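Jiltholm Shared Kitchen - progress report to the Rácz Fund
Second reporting period, through the end of February
Prepared by Bence Jakab, project lead

Summary

The shared kitchen at Jiltholm has now been open to members for the whole of this period. The main work was moving the meal program off disposable cups and plates, setting up the lending shelf, and getting the weekday lunch onto a regular schedule. Two of the three targets in the grant agreement have been met. The third, staff training in food storage, is behind and is covered below.

Meals and attendance

We registered 163 members by the end of the period. Lunch is served from noon and the kitchen closes to members at 3 p.m. so that cleaning can be finished before the evening group comes in. Attendance dipped in January when the bus route was changed and the stop on our side of the road was taken out of use. It came back once members had learned the new stop, and February was our busiest month so far.

Soup and bread are still the most requested lunch. We tried a cold menu for two weeks and dropped it. Members who eat with us every day asked for more vegetables that are not cabbage, and the supplier, Esa, has changed the standing order to include squash and green beans.

Budget

The grant line for equipment was 3000 and has been spent in full. Most of it went on crockery, racks, storage bins and the plumbing work under the counter. The plumber found an old shutoff valve that did not close and replaced it on the same visit, which put that job over the quote. We covered the difference from the general account and are not asking for it back.

Food costs were under plan in December and over plan in February. Cooking oil is the main reason. We expect the next period to come out level if the price holds.

Moving away from disposables

This was the largest piece of work in the period. Until the fall we bought paper cups by the carton and threw them out the same day. We stopped ordering them in December, and the last cartons were used up by the middle of January.

Washing up was the part members worried about, and it was raised at both kitchen meetings. We settled on one rule: whoever uses a cup puts it in the rack before leaving. Mugs go in on their sides, as the navy one and the gray one are here, and we have asked people to keep to that until the new rack labels arrive. Bowls go on the bottom level and the large pots are still done by hand. The evening group runs the last load and empties it before locking up - this was not happening at first, and the lunch team was starting its day with a full machine.

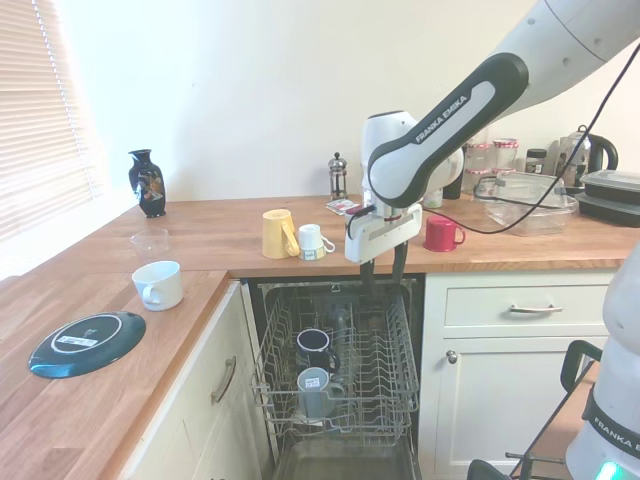
Breakages have been low. We lost several plates in one drop in January and replaced them from the secondhand shop in town.

Lending shelf

The lending shelf holds 12 items that members can sign out overnight, including the large stockpot, the pressure cooker and the Fustia grain mill. The mill is out most often. One item came back with a missing lid and the borrower paid for a new one. The sign-out sheet has moved from the hallway to the inside of the pantry door, where people remember to fill it in.

Training

The food storage course was planned for January and did not take place. The trainer withdrew and the replacement could not come before spring. All kitchen leads have read the written material in the meantime, but they have not been tested on it, so we are reporting this target as not met. The course is now booked for April and the fee is unchanged.

Next period

We will finish the training, fit the rack labels and repaint the pantry. The lease on the room comes up for renewal in June and the landlord has said in writing that he is willing to extend it on the same terms. We will send the signed copy with the next report, along with the receipts for the plumbing work.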